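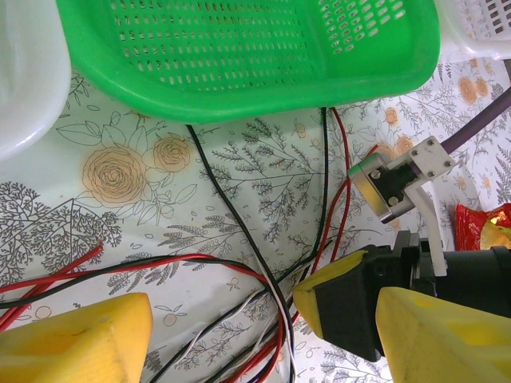 How often should a village hall kitchen be checked over? Once a month does us nicely, plus a quick look the morning after any big booking.

I do the Pirnwood hall kitchen with Rocío Carrillo, and these are my notes from 17th July, typed up as I went round with a cup of tea (sorry about the spelling on the paper copy!).

1. Fridge temperature: OK. Reading 2 degrees, a bit on the chilly side, so I've nudged the dial.

2. Fire blanket: OK. Still on its hook by the cooker, tabs hanging down where you can grab them.

3. Extinguisher: OK, serviced in April. The label's peeling, I've taped it.

4. Cooker hood filters: NOT OK. Greasy again, and I do mean greasy. Rocío has them soaking at home.

5. Water heater: OK, but it grumbles. Hermenegildo Meléndez fitted it and reckons it's limescale, he'll bring his bits next time he's passing.

6. Plugs and leads: one fail. The old Alero kettle has a split in the flex just by the base, so I've cut the plug off and binned it. Please don't fish it out! A new one is going to cost us over 600 pence, I should think, more like three times that.

7. First aid box: plasters low, burn gel out of date. Both on the shopping list.

8. Back door: sticks at the bottom. You can shove it open with a hip, but that's no good in a fire. Needs planing before the next lunch club.

9. Floor: OK apart from the lifting corner by the sink. Mind your toes.

10. Hot tap sign: gone missing, again. I'll print another and laminate it this time.

Filters and door to be looked at again next month, the rest is signed off in the red book.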